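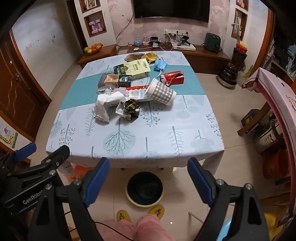
Thaís Teixeira
Speech Data Lead, Lisell

Zudier Read and Spontaneous Speech, Brazilian Portuguese
Data card, release 2

Summary

Zudier is a corpus of read and spontaneous speech in Brazilian Portuguese, recorded on mobile phones for the training and testing of speech recognition models. It holds 879 sessions. Each session has one speaker, one phone and one room. Transcripts are verbatim and were checked by a second person. This card covers release 2 only. Release 1 had a different folder layout and should not be mixed with it.

Contents

audio/ – one WAV file per utterance, grouped by session
text/ – one UTF-8 transcript per utterance, same base name as the audio
meta/speakers.tsv – speaker table
meta/sessions.tsv – session table
meta/lexicon.tsv – words outside the base dictionary, with pronunciations
splits/ – train, dev and test lists
CHANGES.txt

Audio format

16 kHz, 16-bit, mono, linear PCM. Phones recorded at their native rate and files were downsampled once, before segmentation. No noise reduction, gain control or filtering was applied after recording. Some phones apply their own processing and it could not be switched off on every model. The column device_proc in sessions.tsv is "on", "off" or "unknown".

Each utterance keeps a short stretch of room tone at both ends. Utterances longer than 34 seconds were split at a pause. The parts carry the suffixes _a, _b and so on.

Prompts

The read part draws on a pool of 2000 sentences written for this project by Tarcísio Barbosa and edited by Rogério Araújo. No text was taken from newspapers or books. Sentences cover dates, prices, street addresses, short commands and everyday talk. Numbers are written out in the prompt, so the speaker decides nothing about how to read them. Foreign brand names were kept out of the pool.

The spontaneous part uses 15 topic cards. Speakers picked the cards they wanted and talked until they ran out of things to say. Topics include a trip that went wrong, how to cook a dish, a job they once had, and directions from home to a nearby shop. Speakers were told not to give full names, phone numbers or document numbers. Where they did so anyway, the span was replaced with silence and marked [redacted] in the transcript.

Speakers

Adults only, all native speakers raised in Brazil. A speaker may appear in more than one session, always under the same speaker_id. Age is given as a band. Region is the state where the speaker lived longest before turning 18, which may differ from the place of recording. Gender is as stated by the speaker and may be blank.

Coverage is uneven. The Southeast is heavily represented and the North is thin. Speakers over 60 are few, and most of them did only the read part. Anyone reporting results by region should give the number of sessions behind each figure.

Recording

Sessions took place in homes, offices and parked cars. The phone was held in the hand or laid on a flat surface, as the speaker preferred, and the column phone_pos records which. Fans, traffic, dogs and rain were accepted as long as the speech could be understood. A second voice in the background was accepted if it did not overlap the speaker for more than a word or two. Television was not accepted.

Transcription

Transcripts follow the words spoken, with standard spelling. Reduced forms such as "tá", "cê" and "pra" are kept when said that way. Full forms are not restored. False starts end in a hyphen. Filled pauses are limited to "ahn", "eh" and "hum".

Tags in use:
[noise] – non-speech sound that covers part of a word
[laugh] – laughter by the speaker
[breath] – loud breath only
[unk] – word not understood after two passes
[redacted] – span removed

Punctuation is light: period, comma and question mark. In release 1 some transcribers also used ellipses. These have been removed.

Oi-ling Peng wrote the format checker. It rejects unknown tags, double spaces, digits and mixed Unicode forms. Every file in this release passes. The checker does not look at meaning, and homophones such as "mas" and "mais" are the most common error still found on spot checks.

Splits

Splits are by speaker. No speaker_id appears in more than one list. Prompt sentences do repeat across splits in the read part, so a language model trained on the train transcripts will look better on read test data than it should. Use splits/test_spont.txt for results free of this effect.

Known problems

A small number of sessions have a click at the start of the first utterance. They are flagged start_click in sessions.tsv.

The April sessions recorded with the Grakwood app have wrong clock times. Dates are correct. Do not use the time column for them.

In-car sessions are all with the engine off. The corpus says nothing about performance while driving.

The lexicon uses one pronunciation per word and follows São Paulo speech. Final "r" and "s" before consonants will be wrong for many other speakers.

Consent and use

Every speaker signed a consent form in Portuguese and was paid per completed session. Speakers may withdraw. When one does, the files are dropped from the next release and the speaker_id is listed in CHANGES.txt, and licensees are expected to delete their copies. Attempts to identify speakers are not allowed, nor is use of the audio to build a synthetic voice of any one speaker.

Contact

Questions on licensing go to Zeeshan Butt. Transcript errors should be reported with the utterance name and the corrected line, one per row.

Last updated 2023-07-14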